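Home | Places | Walks | Recent changes | Random page | Log in

Hitelby Coast Path

The Hitelby Coast Path is a long-distance walking route between the harbour town of Hitelby and the headland at Venedance. Length 172 km. Waymarked throughout, apart from the dunes, where posts get buried. Mostly open all year. Managed by the Hitelby Path Trust, with the huts run separately (see Huts).

It is usually walked north to south, wind behind. Most people take nine days. Fast walkers six. The southern third is the best known part and takes most of the day visitors.

Route

Starts at the old customs steps in Hitelby. Follows the sea wall, then climbs to the cliff top at Gannet Stile. First stage is easy, grass and gravel, one short ladder. Second stage crosses the Intarasuk estuary by a footbridge, which is closed in high winds. When shut, walkers have to go inland by the road, adding 20 km and most of a day. There is no ferry. Older guidebooks mention one, it stopped running before the bridge was built.

After the estuary the path goes through dunes. Slow going. No water. The dune stage ends at Zultura, a village with a shop, a campsite and the only bank machine on the route.

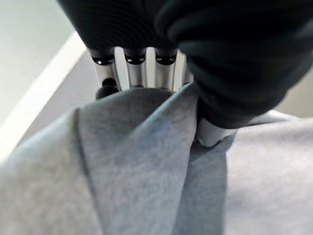
South of Zultura the path climbs again and stays high until the end. Highest point is Beacon Top, 713 m, reached by a side path and not on the main line, though many maps show it as if it were. The main line goes round the shoulder. Views west over the islands in clear weather. The descent to Venedance is steep, stone steps, slippery after rain.

Finish is at the lighthouse gate. Bus back to Hitelby from the car park, two a day in summer, one in winter. Last summer bus leaves late afternoon.

History

Parts of the line are much older than the path. The cliff section was a coastguard patrol route. The Zultura section was used by seaweed carters, and the wheel ruts can be made out in the soft rock near the slipway.

The idea of joining the sections up came from a local teacher, Smaranda Pană, who had been leading school walks along the cliffs and was fed up with turning back at the same locked gate. She wrote to every landowner between the two ends. Most said yes. Three did not, and the diversions round their land are still in place, which explains the odd loop behind the quarry. Her handwritten route notes were copied and passed round for years before there was any printed guide.

The path was opened in stages. Northern half first, then the southern half, then the estuary bridge last of all. The bridge held everything up. Arguments over who would pay for it, then over the colour of the handrail.

Huts

Five huts. Each has bunks, a rainwater tank, a stove and a dry toilet. Together they sleep 144. Booking is needed from May to September, first come first served the rest of the year. Camping is allowed beside huts one, two and four only. Hut three is on a nesting site. Hut five has no flat ground.

Hut four is the oldest, a former shepherd's house with a later extension on the back. Thick walls, small windows, always cold. The others were put up after the path opened and are all to the same plan, except that hut two was built the wrong way round and has its porch facing the weather.
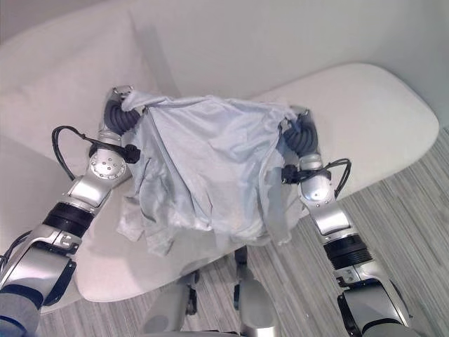
Fees are paid online or at the Hitelby visitor centre. Under-12s free. Walkers who turn up without a booking in the busy months are charged double if there is a bunk, and sent on if there isn't. Dogs are not allowed in the huts. There is a covered kennel at hut one and hut four.

Visitors

Counters are fitted at Gannet Stile and at the lighthouse gate. Figures are not exact: the lighthouse counter also picks up people coming up from the car park for the view, who are the majority. Through-walkers are better measured by hut bookings. These have risen most in spring and autumn. Midsummer was full already.

Overseas walkers come mainly for the southern stages. Local people tend to use the northern end, for dog walking and running. There has been some friction over cyclists, who are banned on the cliff section but not on the sea wall, and the signs at the point where one becomes the other are easily missed.

Wildlife and closures

Seabirds nest on the cliffs from early spring. A short diversion is in force near hut three until the chicks have gone. Seals haul out at the estuary mouth, keep well back. The dunes have a rare orchid, location not published after plants were dug up.

Sections are also closed for lambing, rockfall and fire risk. Notices are put up at both ends and at the Zultura shop. Check before setting off, becuase phone signal is poor from the estuary onward.
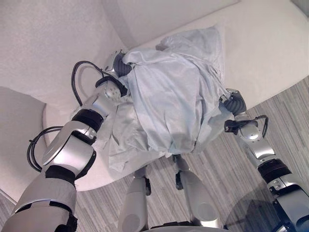 5 min read

Erosion

The cliff edge is going back. The path has been moved inland four times at Gannet Stile, and the old ladder now ends in mid air, fenced off. A further move is planned at the quarry loop. Steps above Venedance are being relaid in local stone, a flight at a time, during the winter.

Getting there

Train to Hitelby, then ten minutes on foot to the customs steps. Long stay parking behind the station. No overnight parking at at the lighthouse. Baggage transfer is available between Hitelby and Zultura but not beyond, there being no road to huts four and five.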